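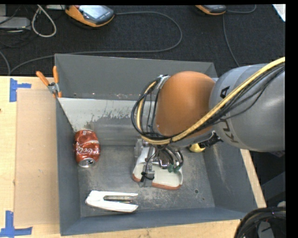
4. Loading and Selecting Tuning Tables

This section applies to the Breker desktop synthesizer with operating system 8 or later. Owners of the earlier Korkton keyboard should refer to the separate booklet supplied with that instrument, as its menu layout is different.

4.1 Before You Begin

The instrument leaves the factory set to standard twelve-tone equal temperament. It can store up to 163 additional tuning tables in user memory. Each table assigns a pitch to every key and is saved independently of the sound patches, so one table may be used with any number of patches.

You will need:
A USB memory stick formatted as FAT32
One or more tuning files in Scala (.scl) format
The power supply provided with the instrument

Caution: Loading a table into an occupied slot erases the table already stored there. Back up user memory (see Section 9) before proceeding.

4.2 Loading a Table

1. Copy the tuning files to a folder named TUNING at the top level of the memory stick. Files placed in subfolders are ignored.
2. Turn the master volume fully down and switch the instrument on.
3. Insert the memory stick into the port marked HOST on the rear panel.
4. Press GLOBAL, then turn the data wheel until the display reads TUNING IMPORT.
5. Press ENTER. The file list is shown in alphabetical order.
6. Select a file and press ENTER again.
7. Choose a destination slot. Occupied slots are marked with an asterisk.
8. Hold SHIFT and press WRITE. The message TABLE STORED confirms that the operation is complete.

Caution: Do not remove the memory stick or switch off the power while the WRITE lamp is flashing.

Note: File names longer than 13 characters are shortened in the display. The full name is kept in memory and reappears when the table is exported.

4.3 Setting the Reference Pitch

A tuning file contains intervals only. The reference key and its frequency must be set on the instrument.

1. From the TUNING menu, select REFERENCE.
2. Press the key to be used as the reference. Its name appears in the upper line of the display.
3. Enter the frequency with the data wheel. The default is A at 440 Hz. Values down to 417 Hz are accepted for that key.
4. Press EXIT to return to the TUNING menu. The setting is stored with the table.

4.4 Assigning a Table to a Patch

1. Call up the patch.
2. Press EDIT and select page 8, TUNING.
3. Choose GLOBAL to follow the instrument's current setting, or choose a table by number.
4. Save the patch in the usual way.

Note: In scales with more than twelve steps, the octave no longer falls on the key of the same name. The Zedamholm overlay strips, sold separately, may be placed behind the keys as a guide.

4.5 Error Messages

FILE NOT VALID: The file contains a line that cannot be read. Open it in a text editor and check that the stated number of notes matches the number of pitches listed.

NO TABLES FOUND: The TUNING folder is missing or misspelled, or the memory stick is not formatted as FAT32.

MEMORY FULL: Delete an unused table and repeat the procedure from step 4 of Section 4.2.

The factory bank includes the Lazăr set of unequal temperaments. These tables are write-protected and do not occupy user memory. To edit one, copy it to a user slot first, as described in Section 4.6.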